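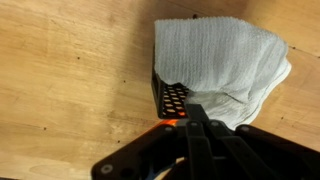
Internal research grant: can I move travel money to a research assistant after the award letter?

Posted in Research Funding and Grants, October 2020

I teach at Stulow and in April I was awarded one of the small internal research grants, the kind that is capped and has to be spent within the academic year. My budget had three lines: travel to an archive, copying and scanning fees, and a small amount for transcription. The travel was by far the largest line. I was supposed to spend two weeks at the Felness archive going through a set of school inspection reports.

The archive is not taking outside readers at the moment and will not say when that will change. What they will do is scan material on request, up to a limit per month, and charge by the page. I asked for a quote and the first batch I need comes to 942 pages. The full set is 1201 pages. The fee is more than my copying line but a lot less than the travel line.

What I would like to do is this:

Move part of the travel line into copying fees so that I can order the full set.

Use what is left of the travel line to pay a graduate student by the hour to index the scans. There was no research assistant in my original budget at all.

Keep the transcription line as it is.

The award letter says "funds may be moved between approved categories with the agreement of the grants office." It doesn't say what happens if the category was not in the original budget. The handbook on the research office page is dated two years ago and only says that salaries for the grant holder are not allowed. I have written to the grants office twice and got the automatic reply both times.

Has anyone done this with an internal grant, at Stulow or somewhere with similar rules? I would also like to know if I can order the first batch of scans now and sort out the paperwork after, because the archive's queue is getting longer. My money has to be spent by the end of April.

Posted by inkwell_dept

marginal_cost

I was on the other side of this for several years, processing internal awards at a university about the size of yours. I don't know Stulow's office, so check anything I say against your own letter.

You are asking for two separate things and you should write them up as two separate requests, even if they go in the same message. They will probably be decided by different people.

The first one is easy. Travel and copying are both approved categories in your budget. The wording you quote covers it. Most offices let the grant holder move a certain share between lines with an email, and ask for a form above that share. You will want to give the old figures, the new figures, one or two sentences on why, and the archive's quote as an attachment. Ask the archive to put the quote on letterhead with a date on it if they only sent it in the body of an email. Finance people like a document they can save.

The second one is a new category, and it is a staffing category. That is where it slows down. Paying a student by the hour usually means:

An hourly appointment set up through human resources before any work is done.
A rate from the university's own scale. You can't pick the rate yourself.
Employer costs on top of the hourly rate, charged to your grant. People forget this and run short.
A check that the student isn't already at the limit of hours they are allowed to work. If they hold a teaching assistantship they may well be at it.
For some students, a check on what their visa allows.

None of this is unusual, but at my place it took 26 working days from a complete form to a person who could be paid, and that was when the office was fully staffed. With an April deadline you have time, but I would not leave it until after the winter break.

On ordering the scans first: look at what you already have in the copying line. You can spend that without asking anyone. Place an order that fits inside it and get your place in the queue. Do not order past the line before you have the agreement in writing. If the request is turned down, or only partly approved, the office is within its rights to refuse the invoice and then it is yours. I saw that happen to people who had every reason to expect a yes. The cost was real money to them and we had no way of fixing it after the fact.

Also ask the archive if they will invoice by batch. If they only invoice when the whole set is finished and their limit is monthly, the final invoice could land after your end date. Many offices go by the date of the invoice and some go by the date the goods or files were received. Find out which yours uses.

As for getting a reply, stop writing to the shared address. Look for the name of the person who sent your award letter, or the finance contact in your own faculty. The faculty contact can often approve a move between lines without the grants office at all, and will know who reads the other mailbox. Put the grant number in the subject line. Messages with no number go to the bottom because somebody has to look it up.

tallowfield

I'm at Jastville, different rules, but ours let me do it last year. I just emailed and they said fine. It was a smaller amount than yours, I think. Worth a phone call too, our office picks up the phone when they don't answer email.

I didn't have to do anything with HR but the student was already on the payroll for something else.

second_reader_5

I held a Juhász small grant and an internal one in the same year, so I had to do this twice with two sets of rules. The Juhász people allowed new categories as long as the purpose of the project was the same. My university did not allow a new category without going back to the panel that made the award. The panel met once a term. So the same change took one message in the first case and most of a term in the second.

The thing to find out, then, is who has to approve a new line. If it is a panel, get the date of the next meeting and the date papers are due, which will be earlier. Ours were due 5 weeks before.

Two things I would look at before you ask for the student.

First, is indexing close enough to transcription to be paid from that line? You already have approval for transcription. If you were going to use an outside service for it, you could ask whether the same service would do a basic index of each report: date, school, inspector, number of pages. That keeps you inside an approved category and it gets paid by invoice, with no appointment to set up. The work may be less careful than what a student in your field would do. I used a service for a list like this and had to correct a lot of the place names myself.

Second, are you certain you need the full set? If the first batch is most of what you need, you could order that, start work, and ask for an extension on the rest. I know of several internal schemes that gave extensions this year to people whose travel was called off, and some of them did not advertise it. You have to ask, and you have to ask before the end date. A request that comes in afterward is usually a no.

I would disagree slightly with the first reply about sending both requests in one message. I'd send them apart. When mine went together, the easy half sat and waited for the hard half, even though I had marked them clearly as separate.

Keep everything you get from Felness about the reading room, including the notice that it is closed to outside readers. Save it as a PDF, with the date showing, because those pages get changed. You will need it for the final report, where there is nearly always a box asking you to explain any difference between the budget you were given and what you spent.

inkwell_dept

Thank you. I found the faculty finance contact and she answered the same afternoon. The move from travel to copying is fine by email and she has sent me the form for it. She says a new category has to go to the panel and she is checking the date for papers. I have placed a first order with the archive that fits inside my current copying line, and they do invoice by batch.

I'm going to ask the transcription service for a quote on the index while I wait. The student I had in mind does have a teaching assistantship, so I need to ask about the hours too.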